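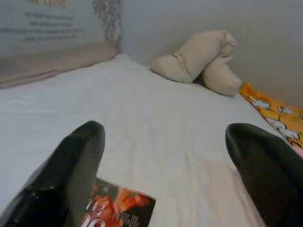
4.2 What stays on the bed

We came to this study expecting to write mostly about closets and shelves, and it was our participants who kept steering us back toward the bed. When Siu-fong Yeh and Tzu-hsuan Chow began the home visits in Cotholm in June, they asked each person to walk them through an ordinary evening of tidying, with no special preparation (and, we hoped, no cleaning up on our account!). Again and again the walk ended at the mattress, with a few small belongings that had been left there on purpose.

Of the 70 households that kept a diary for us, most treated the bed as a kind of second table during the day. Reading matter was the most common thing to find on it, and soft things came next: cushions, rolled blankets, stuffed toys that had long outlived the childhoods they were bought for. Figure 3 shows a sparse arrangement of this sort, with a glossy booklet lying flat on a white sheet and a cream-colored stuffed object resting farther back, against the wall. We coded it as "settled," our term for a surface with few items and plenty of open sheet between them. Two of us had wanted to call it "cleared," and we argued happily over that for most of an afternoon before agreeing that a bed with anything at all left on it ought to have its own word.

Figure 3. A bed surface coded as "settled."

The diaries gave us 839 entries that mention the bed, and we read all of them aloud to one another, a slow method that we would gladly use again. Soft items tended to be pushed to the wall side and left there for days at a time. Booklets and magazines traveled much more. They were picked up, put down near the open edge, carried off to the kitchen and brought back, and people seldom described any of this as tidying. One retired schoolteacher wrote that she "put the room straight" every night before supper, and then listed the same magazine on the same blanket for 20 evenings in a row.

Tsung-han Yen has suggested that the wall side works as storage and the open side as a desk, and we find this persuasive for single beds pushed into a corner. It fits less well for the larger beds in our sample, where couples often disagreed in their separate diaries about which side was which. We return to those disagreements in Section 4.3, along with the matter of pillows.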